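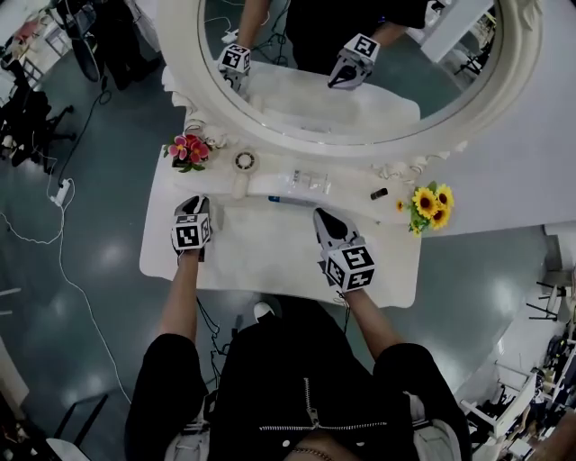
From: Štěpánka Zelenák
To: jibrin-players
Subject: Re: Saved games after the 1.16 update

Dear members,

I am replying on behalf of the support group to the message from Mr Sutherland, quoted in part below. Several members have written to us with the same question, and the answer is given to the whole list.

On 30 July 2018 Euan Sutherland wrote:
> After the update my saved game in Jibrin opens at the start of the
> harbour chapter, although I had already reached the lighthouse.
> The inventory is correct and the map is correct. Only the position
> and the two finished puzzles are lost. Is the older save still
> somewhere on the disk, and may I copy it back without
> losing the achievements?

The older save is still on the disk. The update writes a new file and leaves the previous one in the folder named "archive", inside the main save folder. Members who wish to return to it should proceed as follows. Close the game fully. Copy the archived file to another place before doing anything else. Then move it into the main save folder and confirm that it should replace the newer one. Achievements are stored separately and are not affected.

Please note that saves made with the Fluro texture pack installed are larger and may take almost 16 seconds to open the first time. The game should not be closed during this period.

The fault itself has been entered in the tracker under number 2570. Mr Kováčik has established that it concerns only games saved inside the harbour office, between the tide puzzle and the conversation with the pilot. Games saved elsewhere open in the correct place. A related report, number 518, describes missing sound on the ferry and is being handled separately by Danica Sokol. Members are asked not to add comments about the ferry to the first report.

A corrected version is planned for August. Until then we recommend keeping at least two manual saves and not relying on the automatic one. The limit of 500 saves per profile remains in force.

Mr Sutherland also asked, in a part of his message not quoted here, whether the Kastero walkthrough is still valid. It was written for the earlier version, and the order of the levers in the pump room has since changed. Otakar Krajčí is revising that page and would be glad to receive corrections through the list.

Yours faithfully,
Štěpánka Zelenák
Player support, Gisto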